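Last updated: December 14, 2020
Reading time: 4 minutes

We use cookies to remember your settings. By continuing to use this site you agree to our cookie policy.

Musteo Parallel Reader - User Guide
Section 7: Setting up a verse translation alongside its original

This section explains how to load a poem and one or more translations so that they scroll together. It assumes you have installed Musteo and opened at least one text from your own library. If you only want to read a single text, go back to Section 4.

The worked material in this section is the long narrative poem Irkisard, in the English version by Normand Chisholm and the older prose version by Zuzanna Czarnecka. Both are in the sample library.

Before you start

Check that your original has line numbers. Musteo reads them from the left or right margin of a plain text file, as long as they appear at regular intervals. Every fifth or tenth line is fine. Prose versions do not need line numbers, but they do need paragraph breaks.

Note: Files over 500 pages should be split by book or canto first. Large files will open, but the alignment step can stop partway without a warning.

Loading the texts

1. Open the Library tab and select the original.
2. Choose Add Companion, then select the translation.
3. In the Form box, pick Verse or Prose. Do not leave this on Auto for a blank verse translation with long lines, which Auto tends to read as prose.
4. Enter the translator's name as it should appear at the head of the column.
5. Press Load. The two texts open next to each other, not yet aligned.

You can add up to 4 companions to one original. On a laptop screen, two is a comfortable limit.

Setting anchor points

An anchor ties one line of the original to one line or sentence of the translation. Musteo spaces out everything between two anchors by itself. The more freely a translator has moved things around, the more anchors you will need.

6. Click the first line of the original, then the matching line in the companion. Press A.
7. Scroll to the next clear break, such as a speech, a simile or a change of place, and repeat.
8. Set a last anchor on the final line of the book.
9. Press Align.

Chisholm's version follows the original closely for most of Book One and needs very few anchors. At line 34 he moves the invocation of the river behind the list of ships, so set one anchor before the list and another after it. Czarnecka leaves the invocation out. Mark that passage in the original and press G to record a gap. 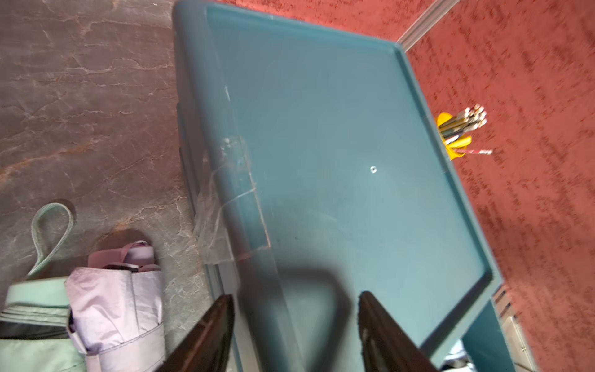
Gaps show as a gray bar in the companion column. They are kept when you export, and a reader who has your file will see them too. To remove one, click the bar and press Delete.

Caution: Pressing Align a second time replaces any spacing you have corrected by hand. Save a copy under a new name before you realign.

Adding notes

10. Select a word or a phrase in either column.
11. Press N and type the note.
12. Choose whether the note belongs to the original, to the companion or to both.

A note on meter or word order usually belongs to the original. A note on a translator's choice of word belongs to the companion, and it will be hidden when that column is closed. Notes attached to both columns stay visible at all times - use them sparingly, as they take up a lot of margin.

If you import notes from a printed commentary, keep the editor's initials at the end of each one. The Irkisard sample has notes by Periklis Tsoukalas (P.T.) and Dušan Danko (D.D.), who disagree about the date of Book Seven and refer to each other often. Without initials the argument is very hard to follow.

Problems with alignment

The columns drift apart toward the end of a book. The final anchor is missing or is set one line early. Check it first, then realign.

The line numbers are wrong by one throughout. The file counts the title as a line. Open Text Settings and set Start Count At to the first line of verse.

Accents or special letters show as boxes. Reopen the file with the encoding set to UTF-8. The Havlíček font that comes with Musteo covers all the letters used in the sample library.

Exporting is described in Section 8.

Sign up for the Musteo newsletter to hear about new sample texts. Enter your email address.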